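Domora's fabric swap is back, and it's moving to Clasness

Right, get your bags of leftovers out from under the bed, the Domora fabric swap has got its new home! I had the email this morning and I've been grinning at my sewing machine ever since.

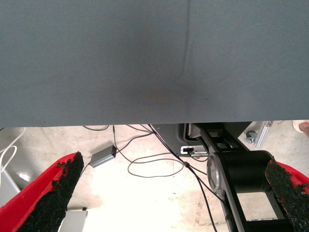
It's going to be at the old Hellström building in Clasness, in October, doors at ten in the morning. If you came last year you'll remember the squeeze (I spent most of it wedged between a coat rail and somebody's pushchair), so more room is very welcome. They had 788 people through the door last time and they've got space for 1002 this time round, which sounds like an awful lot of elbows, but I've walked past the place and it really is enormous.

It works the same way as before. You bring clean fabric in pieces of at least half a metre, you get a token for each one, and you spend your tokens on whatever takes your fancy. Curtains count, and so do old tablecloths as long as there's a decent bit left in them. Wool, buttons and zips go on a separate table and you can just help yourself. No foam or cushion fillings this year, sorry, they had sacks of the stuff left over and it cost a fortune to get rid of.

The bit I'm most excited about is the mending corner, run by Mikasel, the little repair shop by the station. They'll be doing 20-minute slots on darning, patching and putting in a new zip – you have to book those, and I'd be quick about it, because I dithered last year and ended up watching over people's shoulders. Swap entry is free and you don't need a ticket, only the slots.

Parking is going to be a pain, so get the bus if you can. It stops right outside and there's one back every half hour until the evening. I'll be bringing four metres of mustard corduroy that I bought for a skirt and never cut into. First come, first served!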